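The robot rehearses before we do

So, month two of the gripper project at Wernden, and I owe you all an update! 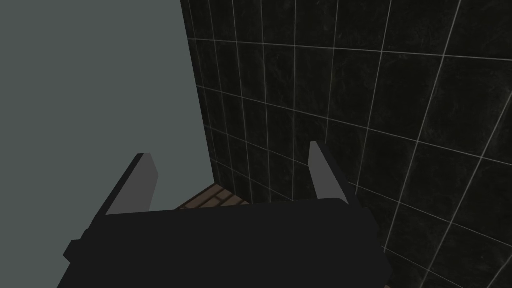
My job used to be packing, plain and simple. Now I spend four hours of every shift in the simulator (me, who can barely set up a printer) checking moves before they go anywhere near the line. My wrists are thrilled. My back, less so, what with all the sitting. The part I miss is the chatter, so a few of us have started eating lunch together again. Training for the night crew starts in January, and I'm already nervous about teaching it!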